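Plellell Scènes – module de simulation pour bras de table

Éditeur : Ultham
Version : 3
Licence : par poste, 982 € HT, mises à jour comprises pendant 2 ans

Plellell Scènes est une bibliothèque d'environnements intérieurs destinée aux équipes qui mettent au point des tâches de saisie en simulation. Le module s'installe par-dessus le simulateur Plellell et fournit 40 scènes meublées, avec leurs objets et un bras Franka Emika déjà placé sur son socle. Les scènes s'ouvrent telles quelles ou se modifient dans l'éditeur.

Les objets sont ceux d'un logement ou d'un bureau : téléphones, livres, pendules, petits contenants. Chacun possède sa masse, son coefficient de frottement et une enveloppe de collision distincte du maillage affiché. Les meubles suivent la même règle.
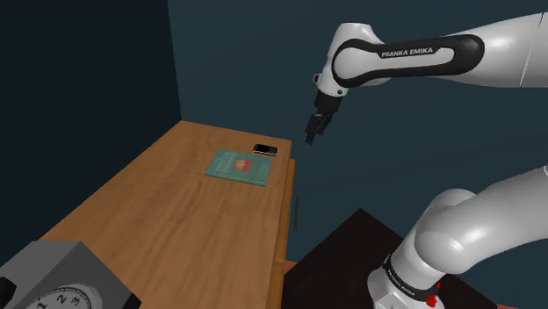
La position des objets peut être fixée à la main ou tirée au sort à chaque essai, dans une zone que l'on trace sur le plateau du meuble. Le tirage tient compte des enveloppes de collision et rejette les placements qui se chevauchent. La graine est enregistrée avec l'essai, ce qui permet de rejouer une configuration à l'identique.

Deux types de vue sont proposés : des caméras fixes, à placer librement dans la pièce, et une vue rapprochée de la pince. La résolution et le champ se règlent séparément pour chaque caméra. Les textures fines restent le point faible du module – les petits caractères, sur une couverture ou un clavier, sont souvent flous au rendu. Une révision des textures est prévue pour juillet.

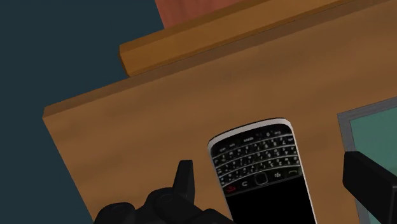
Téléphone à clavier posé à plat entre les doigts de la pince, vue rapprochée.

Contenu de la licence
Bibliothèque de scènes et d'objets
Éditeur de placement
Scripts d'exemple pour l'approche et la saisie
Export des images, de la profondeur et des positions articulaires

Non compris
Le simulateur Plellell, vendu séparément
L'import de maillages propres au client (module Forsberg)

Configuration requise
Un poste avec carte graphique dédiée. Le mode sans affichage est pris en charge pour les calculs sur serveur.

Assistance
Les demandes techniques sont traitées par Liv Moen, les devis et licences d'enseignement par Aurelio Paredes. Une version d'essai limitée à 3 scènes est disponible sur demande – elle n'exporte pas les données.

Fiche mise à jour le 12 juin 2018.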